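Gromine bin-picking kit: is the two-finger version any good on flat rectangular blocks?

Posted in: Arms and end effectors

We are pricing the Gromine picking kit for a small bench cell. The parts are elongated rectangular blocks in two colours, lying flat in a metal bin with sloping walls. The reseller, Ilton, offers it with either a two-finger gripper or a suction head, and the lead time on the suction head is 30 days longer. Cycle time is not critical. What matters is that it empties the bin without someone having to stir the last few parts. Does anyone run the finger version on something similar? Also, is the calibration service worth paying for?

dankwa_bench

We have had the finger version since April. With a full bin it is fine. The trouble starts when the parts are down to a single layer, and it has three causes:

Blocks lying end to end. The software tends to treat two touching blocks as one long part and puts the grasp point on the joint. There is a setting for maximum part length. Set it, because the default is no limit.

Blocks lying close to a wall. The fingers need clearance on both sides. We allow 2 mm more than the manual says, and misses dropped noticeably.

Bare metal floor. Scuffs and bright patches on the walls upset the depth reading. A matt liner would help, though we have not fitted one.

Clamp the bin as well. If a finger catches the wall and the bin shifts, every pick after that is off by the same amount and the log does not report it.

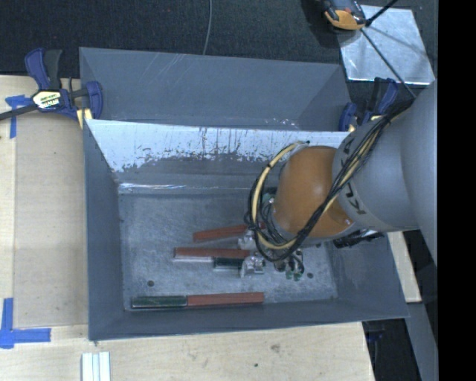
Cable routing is the other thing to sort out before you buy. The kit comes with ties but no guide, and loops left slack at the wrist can get between the fingers and the wall on low picks. Check the full range of wrist rotation at bin depth, by hand, at low speed. Ilton quoted us 200 pounds for a dress pack — we made our own bracket.

We did not take the calibration service. The procedure in the manual takes about 3 hours the first time.

hinum_user

Get suction. Fingers are a pain on anything flat.

gantry_notes

Suction is the easier choice if the top faces are smooth and you can wait for it. It will also lift a block that is tight against its neighbour, where fingers have nowhere to go. If the faces are studded or porous, stay with fingers. Ask Ilton for a trial with your own parts in your own bin. They ran one for us on a Wednesday and sent the pick log the same evening.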